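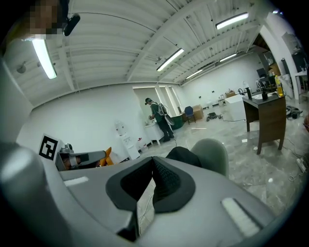
Slide 1. Welcome, everyone, and thanks for coming out. I'm Mared Lewis and I want to spend the next 50 minutes on friction, the force that got every one of you through the door and is at this moment keeping you in your chairs. (Pause, let them shuffle.) We notice it when it goes missing, on ice or on a soapy bathroom floor, and the rest of the time it does its work in silence. Look at the two black pads on the slide, with their rubbery surfaces and the texture on their inner faces, and then look at your own fingertips. Ridges! Keep that in your head, I'm coming back to fingertips after the boots.

Slide 2. The brick and the plank. Put the brick on the plank and start tilting. Ask for a show of hands on when it will go. Do it slowly, the waiting is the good bit. Then stand the brick on its narrow side and ask again. Most people expect a smaller face to slip sooner, and it goes at very nearly the same angle. I still love this. Same weight, less area, and the brick hardly cares. Let somebody from the front row have a go if there's time.

Slide 3. Why the brick doesn't care. Two surfaces that look flat are hilly when you get close enough, so they only touch on the tops of the hills. Stand the brick on its narrow side and there are fewer hills underneath, but each one gets squashed harder, and the real contact comes out much the same. (Do the knuckles thing: two fists pressed together, then push harder.) Don't get drawn into the equations here. If anyone wants them, they're on the handout.

Slide 4. Boots. My favourite part, so watch the clock! This is the Gethin path, the steep side, wet slate nearly all the way down. I walked it in March in my old Parnitz boots and sat down hard twice before the stile. Hard soles, plenty of tread, beautiful on mud, hopeless on slate. Went back in the Oltitz pair with the softer rubber and strolled it. Same path, same drizzle, same knees. Rubber breaks the rule from the brick slide, and say so clearly: it is soft enough to sink down between the hills, so with rubber the area does start to matter. Tread is mainly there to let water and mud get out of the way. A racing bicycle tyre on a dry track can be completely smooth.

Pass the two boots round. Soles are clean, I scrubbed them.

Slide 5. Fingertips, as promised. Ask everyone to run a finger across the back of the chair in front, lightly, then with a firm push. People like to say the ridges are there to help us hold on, and the story is messier than that, because ridges reduce the contact on a smooth dry surface such as glass. They may help more with moisture, and they certainly help us feel texture. Then wrinkly bath fingers! Some experiments found that people moved wet marbles faster with wrinkled fingers, others found no difference. Be fair to both sides. I'd like it to be true, and I should own up to that.

Slide 6. Friction we pay for. Bearings, hinges, chains, that drawer in the kitchen. Tell the Pukus story: my aunt's old sewing machine, make of Pukus, stiff as anything, and what cured it was a drop of oil and 2,000 turns of the handwheel over a wet weekend. (I did count. Let them laugh.) Oil keeps the hills apart, so the metal slides on a thin film of liquid.

Slide 7. The rope. Need a strong helper and a small helper. One turn round the post, strong one wins. Three turns, and the small one can hold them with one hand. Every turn multiplies what came before, that's how a person on a quay can hold a boat. Check the post is firmly fixed BEFORE we start.

Questions. Leave the plank out so people can try it. Handouts by the door, room 216 is booked after us, so the brick has to come too.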